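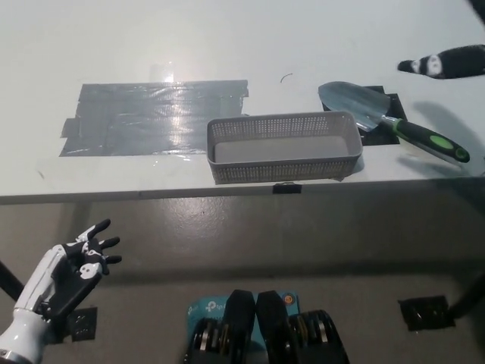

The club's humanoid at its practice table, with the basket and the garden trowel.

The robotics club at Derkum meets in a ground-floor room with a concrete floor and one good table. In July, when most of the building is shut, the members keep coming. They are getting ready for the tidy-up event at Brivusbridge, where a robot has to pick up everyday objects and put them into a basket.

The rules fit on two pages. Teams are given a list of objects in advance, but the order is drawn on the day. Each run lasts 10 minutes. An object counts when it is inside the basket and the hand has let go of it. Anything that ends up on the floor is out for the rest of the run.

Anneli Lappalainen started the club and still runs most sessions. She teaches math during the school year and learned robotics alongside her first students. Her way of coaching is to let a run finish, even a bad one, before anyone talks about it.

"If you stop it every time it looks wrong, you never find out what it would have done," she says. 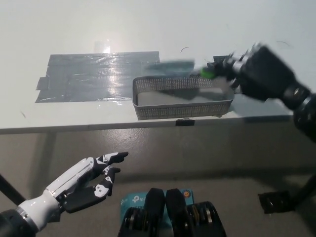
Long tools are the part the students argue over most. A trowel is heavy at one end and has to be turned before it will sit in a small basket. One group wants to grip it by the handle and swing the blade in first. The other wants a slower path with a stop halfway. Both versions are saved under the same project name, Skitalura, and the club has not settled on one.

Practice runs are written down by hand in a notebook. The entry for each run gives the object, the version of the program and one line on what happened. The club passed run 2000 in the spring, and the latest entry is number 2285. Lappalainen asks new members to read back through the older pages before they write any code.

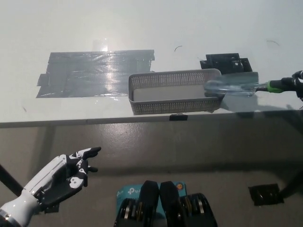
Bottles are a separate problem. Clear plastic is hard for the vision software to pick out against a white table, and a bottle held too tightly will buckle. The students working on it lowered the grip force in small steps over several weeks – a dull job, by their own account.

The Lehtinen workshop across town lends the club tools and space for repairs. Everything else is done in the room, usually between four in the afternoon and seven in the evening. New members can join at any point in the year, and no experience is needed. They start with the notebook.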